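Progress report, Palidstead account security project
Prepared for the Szalai fund, 6/29/19

Work this quarter went mainly into moving staff off shared passwords. We have 722 accounts on the member system, and all of them now need a second sign-in step. The Berkuvik office was the last to switch. It took two weeks longer than planned – their phones were too old for the Jalto app, so we ordered hardware keys.

The password audit is finished. We checked 3,550 stored logins against known leaked lists and reset every match. Old accounts for people who have left were closed the same day they were found. Three service accounts still run with more rights than they need, and the supplier has to change its own software before we can cut them back.

Backups are now kept on a separate network. We restored the billing database from one of them in May and the records came back complete.

Spending is within the grant. The money set aside for training has not been used and we ask to carry it over to September, when the new sign-in rules will be written into the staff handbook. 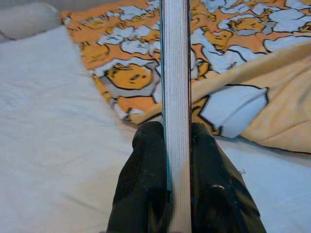 Reply from Szalai: the carry-over is fine, but please send a date for the three service accounts. We would also like the billing restore repeated before the next payment – once a year is not enough for us.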